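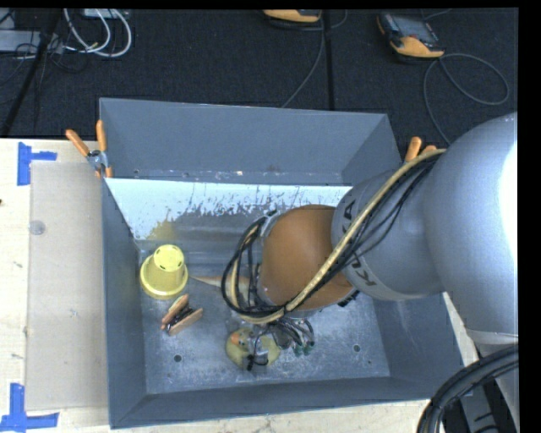
Stop testing grippers on blocks

I love a gripper comparison. Give me two sets of fingers, one arm and a free Friday and I'm happy (Soo-ah Han, who shares the lab with me, can confirm the happy part). But I've come to think most of the comparisons we publish are far too kind to the hardware, and the fix is cheap: throw out the foam cubes and fill a metal bin with junk.

A rubber duck is a wonderful test object! It has hardly a flat side on it, and the head gets in the way of every grasp you planned for the body. An upside-down cup with a flared rim is nearly as good. Come straight down and you have to choose between the narrow base and the wide rim, and both choices are interesting. And a spring clamp lying flat on a scuffed metal floor will teach you more about fingertip shape in 15 minutes than a week of cubes.

We ran 600 picks this summer, split between the Kindevar fingers and the older Rekdale pair. On cubes I couldn't have told you which was which. In the bin they parted ways almost at once - the Rekdale tips are thicker, and they kept knocking the clamp into the wall before they closed on it. The Kindevar ones slid under. I was rooting for the Rekdale pair, so that stung a little.

Jong-dae Song argues that junk bins are hard to repeat from lab to lab, and he has a point. So publish the shopping list, tape down your start positions and reset the bin the same way every time. It's dull work and I'd still take it over another tidy table of cube scores.

And please route your cables before you start, with slack at the wrist. I lost 8 runs to a snagged hose and I'm still annoyed about it.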